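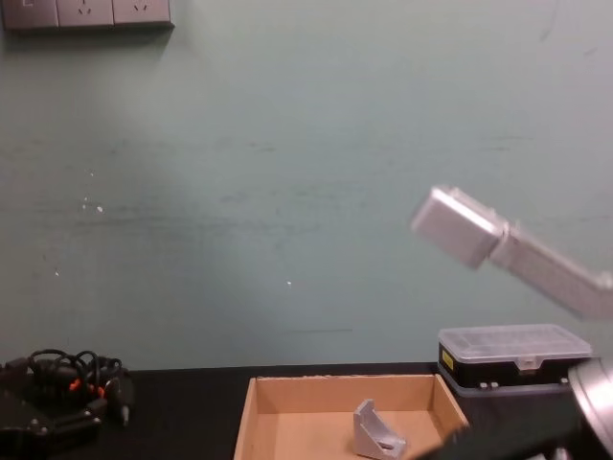 The Westen Shared Workshop requires a bench inspection for every automated build before it may be run without a member standing at the stop button. This record covers the two-arm sorting station known as Kettle, built by members on the rear bench and entered in the workshop register as project 2128. The inspection took place in May with the arms at the bench and the parts box in its working position. Kettle is intended to pick small metal hardware out of an open cardboard box and place it in a compartment storage box with a clear lid. A single corner bracket was used as the test piece. Comments are given under each item. Items marked "Action" must be closed before the next stage of approval.

Section A – Bench and surroundings

A1. Bench surface level, matte and free of oil. Pass.

A2. Loose items removed from the reach of both arms. Action.
The cables on the left side of the table are coiled loosely and have not been tied. The coil is to be secured with reusable straps and kept to the left of the parts box. Tape is not accepted for this purpose, as it was tried on the previous build and let go within the month.

A3. Wall behind the bench sound and clear of fixings that an arm could strike. Pass with comment.
The outlet panel is mounted high and to the left. The builders have set a software limit that stops either arm short of the wall. A limit in software does not replace a physical stop, and one is to be fitted at the back of the bench. See C4.

A4. Floor marking in place. Action.
The yellow line on the aisle side has worn through at the corner nearest the drill press. Repaint.

Section B – Electrical

B1. Power supplies tested and tagged. Pass.
Tags are current for both supplies. The spare supply in the drawer has no tag and must not be used.

B2. Each arm on its own fused circuit. Pass.

B3. Cable entry at the controller strain-relieved. Fail.
Two of the plugs can be pulled free with light hand pressure. Fit clamps and present for re-inspection. The builders asked whether hot glue would be acceptable. It would not.

B4. Emergency stop cuts motor power to both arms. Pass.
Tested 13 times from three positions, including once from the aisle by a member who had not used the station before. Both arms lost power on every test. The upper arm sags slightly when power is removed, and hands must be kept out from under it for that reason.

B5. Emergency stop requires a deliberate reset. Pass.

Section C – Arms and grippers

C1. Base clamps tight. Pass.
Checked with a torque wrench at the start and at the end of the session. No movement found.

C2. Joint covers fitted. Pass.

C3. Gripper pads secure and free of splits. Pass with comment.
The pads are home-made. One has been trimmed by hand and sits a little proud of its plate. Replace at the next service.

C4. Travel limits set and recorded. Action.
Limits are set but the settings sheet has not been signed. Add the rear physical stop noted at A3 and record its position on the same sheet.

C5. Speed limited during testing. Pass.
Speed is held at 40 per cent of the maximum and is locked by a code. The code is not to be written on the bench, the controller or the whiteboard.

C6. Arms prevented from meeting. Pass with comment.
The Naltow control program allows only one arm at a time over the parts box. The second arm must be parked to the right. Members should note that the parked arm still holds torque and can move if the program is restarted from the menu – treat it as live.

Section D – Workpieces and containers

D1. Parts box stable and of suitable height. Pass with comment.
Cardboard is acceptable for trials. The back edge is ragged and could catch a gripper pad on the way out. Trim it, or change to a plastic tray before the station is opened to other members.

D2. Storage box fixed in position. Action.
Fit a locating strip along the front and one side. The lid must be opened and secured by hand before a run begins, and the run sheet should say so.

D3. Workpieces free of sharp burrs. Pass.
The brackets come from the Gevadell offcut bin and are deburred before use. Members supplying their own hardware are to do the same.

D4. Workpiece weight within gripper rating. Pass.

Section E – Operation and records

E1. Written start-up procedure at the station. Pass.
The procedure is clear, but step four still refers to the old controller. Correct the wording.

E2. Operator list current. Action.
Remove lapsed members. Only those who have completed the arm induction may hold the key.

E3. Log book in use. Pass.
The log shows 36 supervised runs. Dropped parts have been entered, as required. Entries should also state which arm was in use.

E4. Eye protection available at the bench. Pass.

Result

Conditional approval. Kettle may continue to be run under supervision, with one inducted member at the stop button and no other person inside the floor marking. Unattended running is not approved. Item B3 must be corrected before the station is powered again. All other actions are to be completed and initialled in the log book, after which the builders may request a second inspection using the form kept at the front desk.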